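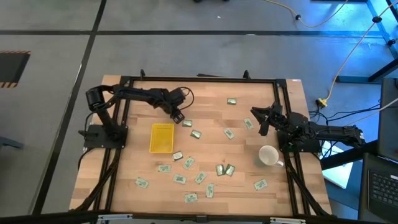 Last modified: 2024-04-24

Call for participants: Ridgeway Bimanual Manipulation Project, student teams

The Ridgeway project is taking applications from students for the Drosus sorting task. Participants train and evaluate control policies for a pair of tabletop arms, then enter them in the Ostbridge student competition in January. The positions are unpaid. Course credit can be arranged through your own department.

The work

The task is pick-and-place of small flat cards from a wooden tabletop into a small basket. Cards are placed at arbitrary positions and angles, and a mug may be on the table as an obstacle. Either arm may pick. An arm that cannot reach the basket has to hand the card over. A run is scored on cards delivered, and contact with the mug is penalized.

Each team collects its own demonstrations by teleoperation. Last term's teams recorded 123 usable episodes between them. Applicants should expect to record at least 50 per team, and to discard a good part of the early ones.

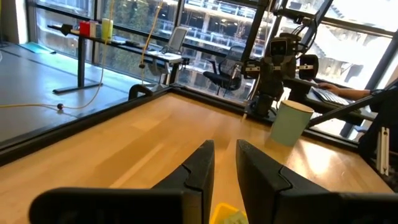 Wrist camera data is the part of the project where we most need people. The overhead view gives card positions well enough, but final alignment depends on what the wrist view sees past the fingertips. With window light in pale streaks on a glossy tabletop, and the other arm standing at the far side of the table, a policy trained on a few tidy recordings does not transfer well. Teams are expected to record under varied lighting and to report results by lighting condition. Masking of the fingers is allowed if it is documented.

Open places

There are 2 teams, with 7 places in total. Roles are teleoperation and data collection, policy training, calibration, and evaluation. Calibration covers both wrist cameras and the overhead camera. Everyone takes a share of data collection, whatever the role.

Requirements

Working knowledge of Python and the Linux command line. One completed course in linear algebra. Experience with PyTorch is useful for the training role only. Prior work with robot hardware is not required. You must complete the lab safety briefing before operating the arms.

Episodes are logged with Stuvano, our in-house recording tool. Accounts are issued after the briefing.

How to apply

Send a one-page statement through the application form on the Ridgeway project page. State your preferred role, a second choice, and the hours you can be in the lab. A code sample may be attached, one repository at most. Incomplete forms are returned once for correction. Applications remain open until all places are filled.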